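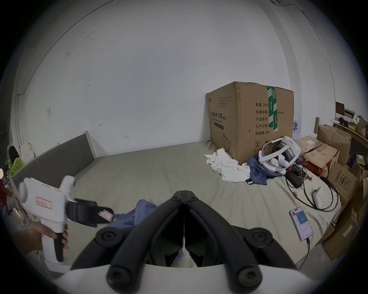 Photo: Bolton housekeeping course, Unit 8

Handout 3: Clearing and folding on a bed

A bed makes a good folding surface if it is cleared first. Move phones, chargers and cables to a shelf before handling any linen. Keep whites and darks in separate piles from the start.

Fold each item in half lengthways, smooth it from the centre, then fold in half again. Stop when it fits the drawer or shelf it is going to.

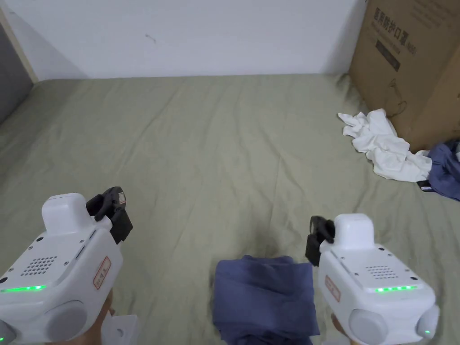 Fig. 2. Dark blue cloth, folded, on a green sheet.

Soft cloth will not hold a sharp crease. Leave it and go on.

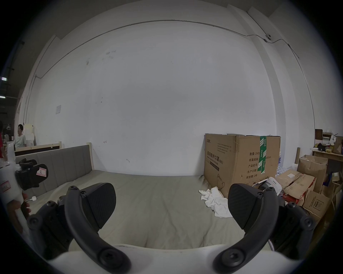
Boxes are dealt with last. Check what is printed on the side and keep that side facing out when you store them. A carton marked for N95 masks, quantity 2400, should go by its label only while it still holds masks. If it is reused for clothing, write the new contents on the top and front. Flatten any box you do not need.

Read Yilma, page 94, before the October practical.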